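Grarnus Preltar hand-guided teaching kit: review after a month on the bench

We bought the Preltar kit in February to replace a gamepad setup that everyone in the lab had grown tired of. It is sold as a teleoperation and demonstration package for two-arm stations, and it comes as a pair of hand controllers, a foot pedal and a recording program. The arms are not included. Ours were already mounted.

Setting up took most of a morning. The printed guide is short and skips the network settings, so expect to look those up online. Matching the controllers to the arms is done by holding a pose for a few seconds on each side, and it has to be repeated whenever the program is restarted.

I used table-setting jobs for the test: a folded cloth, a tray, chopsticks and a rest. They are cheap, they don't break, and they show up a poor controller quickly. 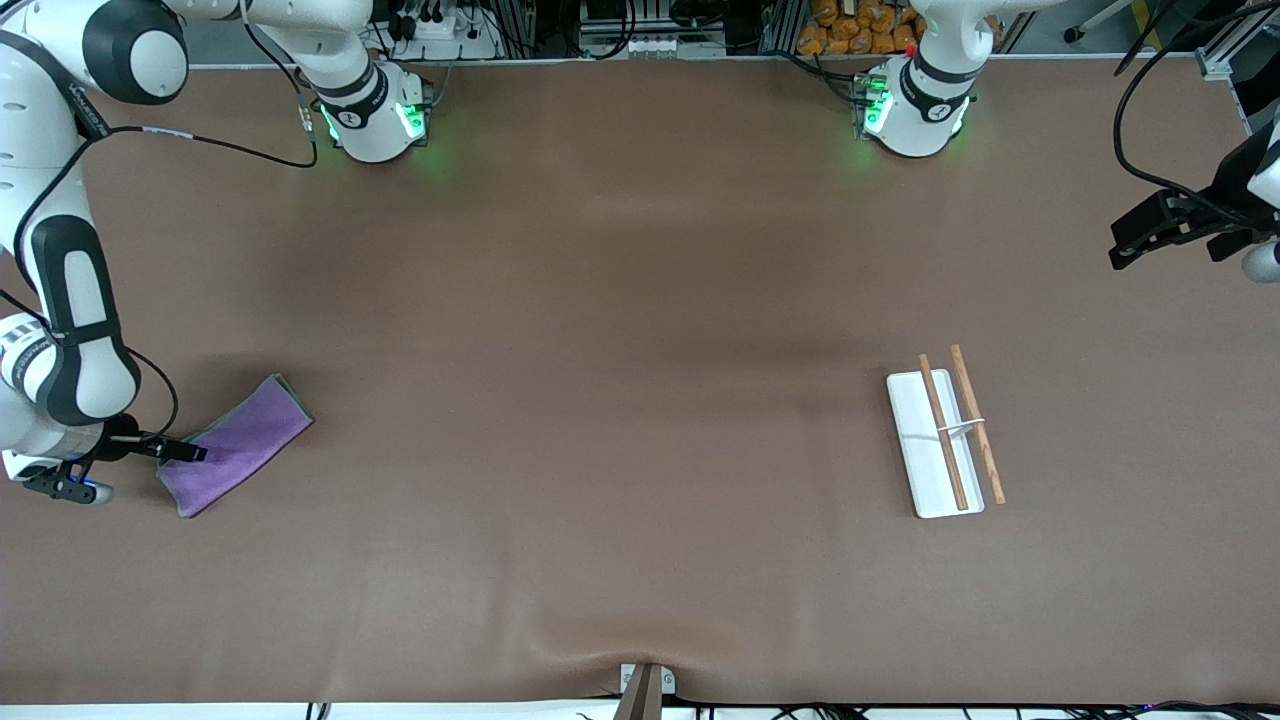
Giáp

Cloth is where the kit does best. The controller trigger closes the gripper in proportion to your squeeze, so you can take hold of the edge of a folded towel without bunching it up. The gamepad only gave us open or closed. One arm can also be parked in mid-air with the pedal while you work with the other, and it stays where you left it.

Chopsticks are harder. There is no force feedback, so you judge contact by eye, and a light stick rolls before you notice you have touched it. Slowing the motion scale down to a third helped, but the setting is buried in a menu and goes back to normal after each recording.

In total I saved 130 demonstrations and kept 126. The rest were lost when the left controller dropped its connection part way through. The program does warn you, with a small grey message that is easy to miss if you are watching the arms.

Replay is good. You can trim the start and end of a recording, add a note and send it back to the arms at reduced speed. Sessions of up to 2 hours were comfortable, although the controller straps are stiff.

The Belstead mount, sold separately, keeps the controllers off the desk but is overpriced for what it is.

Score: 3 out of 5. Worth having for cloth and general pick-and-place work. If most of your tasks involve thin or light objects, try to borrow one first.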